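4. Painting the floor

Read section 3 first if the boards haven't been sanded. Findar floor paint won't grip over old wax.

1. Take everything out of the room. Vacuum twice, corners too.
2. Wipe down with a damp cloth, let dry. Overnight is best.
3. Fill nail holes and gaps. Sand flush, vacuum again.
4. Tape along the bottom of the walls. Press the edge down hard with a putty knife – paint creeps under loose tape, especialy on grained paneling.
5. Stir the can for 5 minutes. Don't shake it, you get bubbles.

Note: one can covers some 200 square feet, one coat. Bare softwood drinks more. Buy all cans from the same batch or mix them together in a big bucket before starting.

6. Cut in along the walls with a brush. Then roller, starting at the wall farthest from the door.
7. Thin coats. Wait 8 hours between them. Pale colors usually need 3.

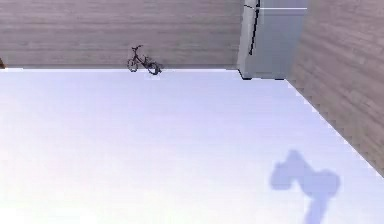
Fig. 4. Pale floor, brownish back wall.

If you're keeping wood-look walls, a very light floor with a bit of lavender or gray in it is a safe pick. Pure white shows every crumb. Try a test patch by the window and another in the darkest corner, look at both in the morning and again at 5 p.m. before you commit.

8. Pull the tape while the last coat is still a little soft. Slow, at an angle. If it tears, score the line with a sharp knife first.
9. Socks only for the first day. Furniture back after 5 days, rugs later than that.

Caution: open windows, no pilot lights or heaters running. Rags go flat outside to dry, never balled up in the trash.

Caution: below 50 degrees the paint stays tacky. Painting in December – heat the room the day before, then turn the heater off while you work.

Touch-ups: keep a jar of leftover paint, label it with the room and batch. Small artist's brush, dab dont drag.

Clear topcoat is optional and covered in section 5. Color chart questions go to Yupin Boonyarit at the Hollent counter.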